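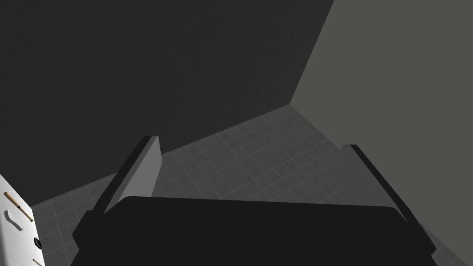 kuro_neji 2018年5月14日 21:14
手先カメラを学習の入力に入れるのは、うちの部ではまだ早いと思う。去年の1年生チームも同じことをやろうとして、1月の中間発表に間に合わなかった。先に関節角度と物体の座標だけで動かして、画像はそのあとでいい。

tamago51 21:32
スレ主です。画像は手先視点のレンダリングで、開始直後の姿勢です。指は開いた状態、何もつかんでいません。
座標だけで動かす案は顧問の先生にも言われました。ただPraldale杯のシミュレーション部門は、今年から物体の座標がもらえないルールになっています。座標ありで作っても本番では使えないので、最初から画像でやりたいです。

kuro_neji 21:40
ルールは読んだ。それでも順番の話は変わらない。座標で動く制御がないと、失敗したときに認識が悪いのか動作が悪いのか分けられない。

hando_san 21:58
横から失礼します。Nastenvilleの社会人サークルで似たことをやっています。
記録は今どれくらいありますか。あと操作は誰がやっていますか。

tamago51 22:06
手動操作の記録が218本です。そのうち51本は途中で物を落としたので、学習からは外しています。操作は2人で交代です。1本は長くても60秒で切っています。

hando_san 22:19
その51本は消さないほうがいいです。落とす直前までは使えることが多いので、うちでは落下の少し前で切って残しています。
2人で操作しているなら、どちらの記録か分かるようにファイル名に入れておくことをおすすめします。つかみに行く角度の癖が混ざると、学習した動きが中途半端になります。

mizuiro_pc 22:35
見た目の話をすると、手のひら側の黒い部分が画面の下をかなり取っている。縮小して入力するなら、そこに画素を使うのはもったいない。カメラを少し前に出すか、下を切り落とすかしたほうがいいと思う。
それと左の壁も濃い色なので、開始姿勢だと黒っぽい面積が多い。壁の色をエピソードごとに変えたほうがいい。Fujimotoの教材にも色のランダム化の章があったはず。

kuro_neji 22:41
カメラ位置を動かすのは反対。実機の取り付け金具に合わせてあるんじゃないのか。シミュレーションだけ見やすくしても、秋の文化祭で実機に載せるときに困る。

mizuiro_pc 22:47
実機に載せる予定があるとは書いてなかったので。それなら位置はそのままで、下を切るだけでいい。指先が残れば足りる。

tamago51 22:55
実機は文化祭でやりたいですが、まだ決まっていません。カメラの位置は金具の図面から取った値なので、動かさない方向でいきます。切り落としは明日試します。
壁の色は今まで固定でした。床のタイルも固定です。タイルの目地も変えたほうがいいですか。

mizuiro_pc 23:03
目地は後回しでいい。ただ床が規則的な格子だと、学習側がそれを位置の手がかりに使ってしまうことがある。無地の床も混ぜておくと確認になる。

hando_san 23:10
私は床も最初から変える派です。あとから足すと記録の撮り直しになります。

mizuiro_pc 23:16
操作の記録が関節角度で残っていれば、描画だけやり直せる。撮り直しにはならない。

hando_san 23:20
Cloketoraだと再描画できるんですね。うちは別の環境で、画像しか保存していませんでした。それなら後回しで問題ないです。

tamago51 23:28
Cloketoraです。関節角度と物の初期位置は全部保存してあるので、再描画できると思います。ただ218本の再描画は部室のPCだとほぼ一晩かかります。

kuro_neji 23:34
その保存があるなら、座標入力の学習も同じ記録でできるだろう。一晩待っている間に別のPCで回せばいい。それで比較表を作れば、発表の資料にもなる。

tamago51 23:41
それは確かにできます。座標版も作ることにします。ただ本命は画像版のままです。

kuro_neji 23:44
それでいい。比較するときは評価用の初期位置を両方で同じにすること。

tamago51 23:50
分かりました。評価用の配置は別ファイルに固定してあります。落とした51本は、落下の手前で切る処理を書いてから足します。切る位置は何コマ前くらいがいいでしょうか。

hando_san 23:57
うちは指の開き幅が急に変わったところを基準にしています。コマ数で決めるより合わせやすいです。スクリプトは明日の夜に貼ります。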